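Household Handling Demonstrations: Interim Report to the Ravham Fund

Reporting period: second half of the first year, closing in July
Prepared by: Moushumi Weerasinghe, project lead
Technical contact: Eyvindur Bech

Summary

The project remains within budget. By the end of the period, 2788 demonstrations had been recorded and accepted, against a full-year target of 3701. The shortfall in the early weeks, which was reported to the Fund in our previous letter, has been made up in part. We expect to reach the target within the agreed term and are not asking for an extension.

Change of method

The original proposal set out two ways of showing tasks to the robot. In the first, an operator drives both arms remotely from the Bustos control desk. In the second, the demonstrator carries out the task directly with a pair of hand-held grippers, and the recorded movements are later transferred to the Taro robot.

The remote method was used for the first 600 demonstrations. It gave steady results with large items, but operators needed a long time to learn the desk, and many gave up on tasks that required both arms to move at once. Since the spring, most recording has been done with the hand-held pair. Remote control is now kept for tasks that involve reaching into cupboards, where the demonstrator's own body would get in the way.

The Fund's assessor asked whether the two sets could be used together. Eyvindur Bech has compared them and advises that they can, provided that the slower remote recordings are marked as such. This has been done for the whole of the first set.

Demonstrators

A total of 32 demonstrators have completed the induction. Each attends in a half-day block with a break at 10.30. The induction was shortened after comments from the first group, who found the written part too long and the practice part too brief. Demonstrators now begin handling objects within the first hour.

Two points of technique are stressed. The markers on the grippers must be kept clear of sleeves and cables, and each movement should be made at an ordinary pace, with no pause put in for the benefit of the robot.

Work at the table

Tabletop tasks make up the largest share of the recordings. They cover placing food on plates, moving small dishes and clearing up after a meal. Patterned cloths are used as well as bare surfaces, as the Taro robot had difficulty finding the edges of plates on printed fabric in the first trial. The demonstrator works standing, with a gripper for each hand and the table within easy reach. Small round items on small plates have proved the most demanding, and extra sessions have been given over to them.
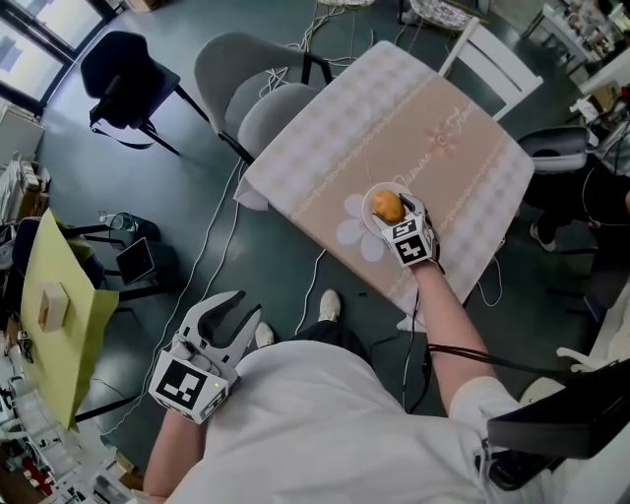 Quality checks

Every recording is reviewed by a second member of staff before it is accepted. The most common reason for rejection is loss of the marker view during a turn of the wrist. Rejections were highest in the weeks after the change of method and have since fallen. The review tool supplied by Faneo was out of service for part of the period, and the backlog has now been cleared.

Next period

The remaining recordings will concentrate on two-handed tasks and on soft items such as folded cloths. A trial of the Taro robot on the full set of tabletop tasks is planned before the final report. We ask the Fund to confirm that the unspent travel allowance may be moved to demonstrator fees, as discussed with the assessor.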